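## 4. Registering a Donation Site in Wistier Relief

Complete this section for each church, school or warehouse that will take in goods for an appeal. You need a coordinator login. A packer login can view a site record but cannot save changes to it.

### 4.1 Create the site record

1. Open **Sites** and select **New site**.
2. Enter the site name as it should print on carton labels. The field holds 39 characters, spaces included.
3. Choose the parent depot. Sites in the northern district report to Drorkard; all others report to Drarkska.
4. Set the weekly cutoff. The default is Friday at 11 a.m.
5. Select **Save as draft**.

**Note:** A draft site does not appear on the public drop-off map. Donors see it only after step 5 in section 4.3.

### 4.2 Assign item categories

1. In the draft record, open the **Accepts** tab.
2. Turn on each category the site has room to store. Hygiene items and bedding are on by default.
3. For each category, enter the shelf limit in cartons.
4. If the site will take cloth goods, turn on **Textiles** and pick a sort grade. Use grade 2 for mixed bags.

Sort grade controls which packing list the goods can be matched to. Grade 1 textiles may go straight into family kits. Grade 2 textiles are held until a coordinator releases them.

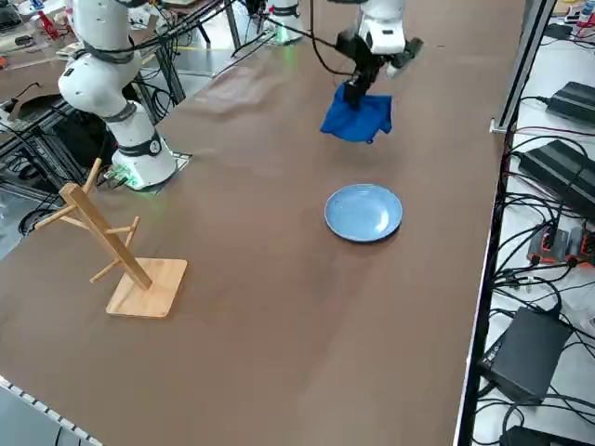 *Figure 4-2. Blue cloth held above the table.*

Shelf limits are checked when a carton is scanned in, and again when the depot builds a load. If a limit is reached, the scanner shows **HOLD** and the carton stays in the intake queue.

**Caution:** Do not raise a shelf limit to clear a HOLD. The load planner reads the new limit as real storage space and may route more cartons to the site overnight.

### 4.3 Connect the label printer and publish

1. Load the label roll with the printed side up.
2. Go to **Devices** and select **Add printer**.
3. Print a test label and scan it. The site name and depot code should both appear on the scanner.
4. If the depot code is blank, return to section 4.1, step 3, and save the record again.
5. Select **Publish**.

The map listing updates within 2 hours. Changes to opening times follow the same schedule — changes to the address do not, and must be approved by the parent depot first.

**Note:** Sites moved over from the older Ó Briain stock sheets keep their old codes. Do not create a second record for them. Search by the old code, open the record, and begin at section 4.2.

To close a site when an appeal ends, see section 9.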